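HOSP 2: Beverage Service and Packaging
Handout for Unit 3 – Glass, closures and returns

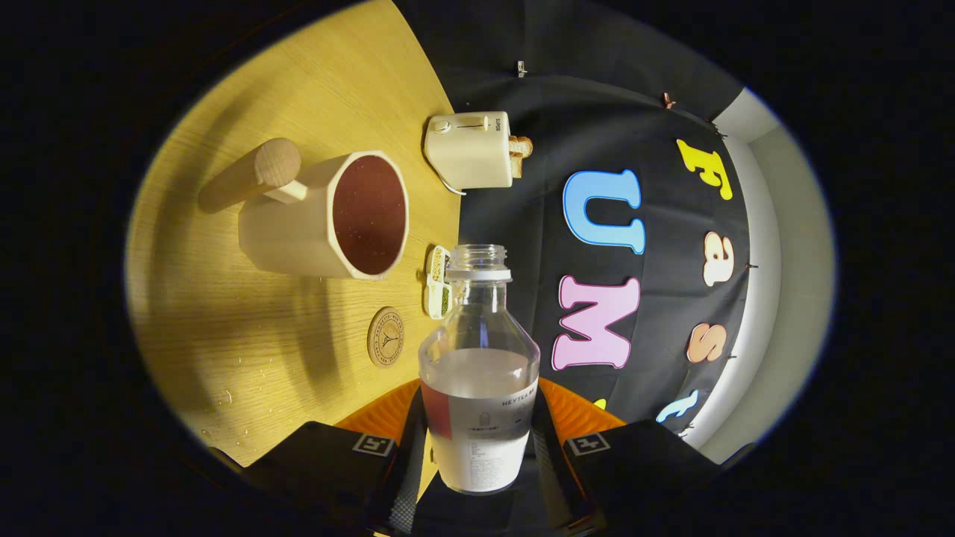
Glass is still the packaging most customers associate with quality, and it is the most expensive of the common options to move around. This unit deals with why a drinks business would choose it, what it costs over the life of a container, and what happens to the container afterwards. You should be able to name the parts of a bottle before the tutorial. The finish is the top section that takes the closure, and on a screw-cap bottle it carries a thread, as on the clear HEYTEA bottle, where the cap is off and the threaded neck can be seen. Below it come the neck, the shoulder, the body and the base. A rounded shoulder and a cylindrical body make a standard shape that most filling lines can handle without special parts.

Colour

Clear glass is called flint in the trade. It shows the product and takes a label well, but it gives little protection from light. Amber blocks most of the wavelengths that damage beer and some juices. Green sits between the two and is used mainly out of habit. If a product is light-sensitive and the client insists on flint, the usual answers are a full sleeve, a closed carton or a shorter shelf life.

Closures

Know the difference between a continuous thread and a lug finish. A continuous thread runs around the neck in a spiral and needs more than a quarter turn to open. A lug finish has short, separate ridges and is common on wide-mouth jars. Crown seals use neither. Whichever is used, the liner inside the cap does most of the sealing, and a cap that feels tight can still leak if the liner is damaged.

Labels

Paper labels are cheap and print well. They do badly in ice buckets unless the stock has been treated for wet strength. For returnable glass, the adhesive has to hold in the fridge and let go in the washer, so ask for it by that description when ordering. Plastic film labels last longer but can be a nuisance to remove.

Case study: Leclerc

Leclerc is a small bottler of cordials and iced teas supplying cafés within a day's drive. It sells one range, Una, in returnable glass and another, Flasley, in single-use glass. Work from the figures below for the exercise.

Una: 1,000 bottles sent out in January
Una: 517 returned by the end of the following month
Flasley: none returned, all assumed to go to kerbside recycling

Leclerc expected a better result from Una. Cafés were storing empties outside, and some crates went missing before pickup. The deposit was also charged to the café and not passed on to the customer, so a person who took a bottle home had no reason to bring it back.

Exercise

Calculate the return rate for Una for the period given. Then suggest one change to the deposit and one change to crate storage, and say who would pay for each. Keep it to a page. Bring a printed copy, as we will be swapping them in the tutorial.

Reading

Feltetti course reader, chapter 3. The section on cullet (crushed glass for remelting) is short but will be relied on next unit. Skip the pages on furnace design unless you are taking the manufacturing elective.

A note on terms: "recyclable" and "returnable" are not interchangeable – marks were lost over this in the last assignment. A returnable bottle is washed and refilled. A recyclable one is broken and melted.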